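How to Budget for a Two-Arm Robot Before You Fall in Love With One

Updated Aug 22, 2025

Start in simulation. Our Gasero license cost $2541, and a rendered counter full of bottles told us more about reach than the Suravska brochure did.

1. List what the arms must pick up. Wire mesh and small bottles sit side by side on our counter, so we priced fingers for both.

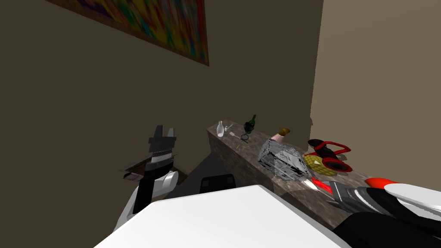

2. Split the quote. Briggs wanted $3689 for grippers alone – mounting plates extra, naturally. Ask for each arm, gripper and cable on its own line. Then add 30 percent for the lines they forgot.
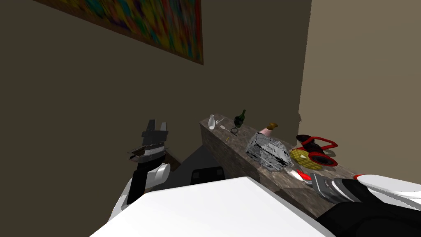
Planning notes

Check the space between your table and counter before you order a base. Ours has a black seat in it, and Flester charges for a second site visit.

3. Price the wrist view. A colourful board can fill much of it, with the fingers down at the bottom. Get 5 sample views before choosing a camera.

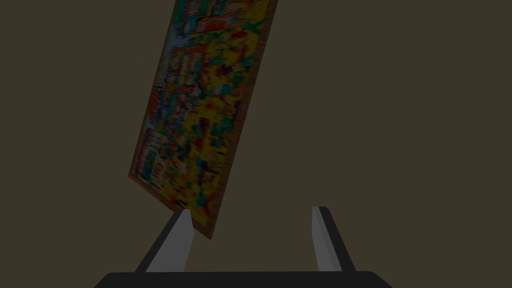

4. Hold the order until January. Quotes expire, and the new ones are sometimes lower.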